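Worktops: is dark marble pattern a daft idea for a family kitchen?
Kitchens and Bathrooms > Planning and Choosing

pennybun_hill
Evening all. We're finally doing the kitchen after 16 years of saying we would, and I've got myself into a proper muddle over the worktop. I had my heart set on something dark with pale veins through it, a bit dramatic, because the rest of the room is going to be quite plain (cream doors, nothing fancy). My other half thinks it'll show every crumb and every smear and that I'll be out there with a cloth all day long. He wants the oatmeal speckled one from the Stultier range, which to my eye looks like the counter at a building society.

We've had one quote so far, from Stumon, and they want £372 on top of the basic price to go up to the veined one. Not the end of the world, but I'd like to know somebody has lived with it before I hand the money over. Does anybody have dark with veins, and would you have it again?

mossy_kettle
We've had black in two houses now and I'd say your other half is half right, bless him. Plain shiny black is a misery. Dust, fingerprints, the ring from the bottom of every mug. But you're not talking about plain black, and the pattern makes a world of difference. My sister has a veined one and you could leave half a loaf's worth of crumbs on it before you'd notice — and she does!

Limescale is the thing I'd be asking about. Are you in a hard water area? We are, and behind the taps goes chalky by Wednesday if I've wiped it on the Sunday.

gaslamp41
I'll go against the grain, sorry. We put in a dark veined top from Carnegie and I've regretted it ever since. I can't see crumbs either, and that's exactly my complaint. You go to roll out pastry and find you're leaning on toast. Give me a pale, boring surface where I can see what I've missed. Also our kitchen faces north and it swallowed what little light we had. I've put an extra lamp in the corner and it still feels like teatime in there at noon.

thrupenny_bit
Oh, I do love these threads. Penny, before you listen to any of us, think about your light, because gaslamp's point is a good one and I'd say it matters more than the colour. A strong light on a dark veined surface can wash it right out, and then you go round to the shady side and it looks like another stone altogether. I've got some pictures on here with the sort of top you mean, so have a look at the stone and see what you think. 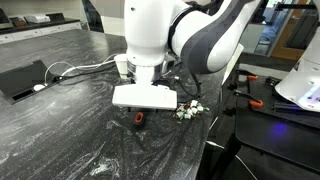
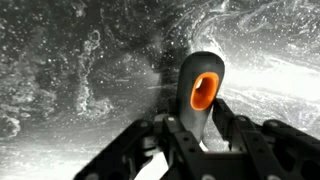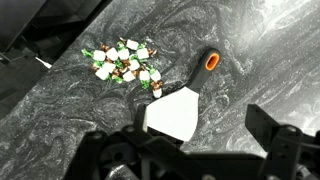

The last one gives you the best idea of the veins, nearly white towards the top right and much darker over on the left.

pennybun_hill
Thank you, that's really useful. I hadn't thought about it changing so much across the one piece! The swirly bits in the last one are lovely. Busier than the sample I've got at home, mind you, but the sample is the size of a slice of bread so it's hard to judge.

gaslamp41
Handsome, I'll give you that. Still wouldn't want to make pastry on it.

mossy_kettle
You and your pastry! Get a board.

thrupenny_bit
Penny, ask for a bigger sample. Nukesstead lent us an offcut 41 cm long and we kept it propped up next to the hob for the best part of July, moved it by the window, spilt tea on it, all sorts. They were very good about it. We'd gone in wanting one colour and came out with another, so I was glad we'd bothered.

And ask where they'd put the join. On a plain top you hardly see it, but with veins running through they can stop dead at the seam and then start again somewhere else, and once you've spotted it you'll look at it every time you fill the kettle.

pennybun_hill
Oh crikey, the join. We've got an L shape so there's bound to be one. I'll ring Stumon in the morning and ask. We're in a hard water area too, Mossy, very much so, the kettle is a disgrace.

dormouse_dan
Coming at this from the cheap seats, but we did ours in laminate with a marble print and it's been grand. Paid £35 for an extra length to do the windowsill to match. Visitors do tap it and look disappointed, I'll admit, but it's had hot pans near it (never on it), two teenagers and a very untidy dog, and it still wipes up nicely.

gaslamp41
Laminate is underrated, I agree with Dan. Though the edges can go if water gets in round the sink, so don't skimp on the sealant.

pennybun_hill
Update for anyone following along. Stumon say the join would go in the corner and they can't promise the veins will meet. They'll lend me a bigger sample though, and I'm picking it up on Saturday. Himself has agreed to live with it for a fortnight before he says anything, so we'll see how long that lasts. Mossy, what do you use on the chalky bit behind the taps?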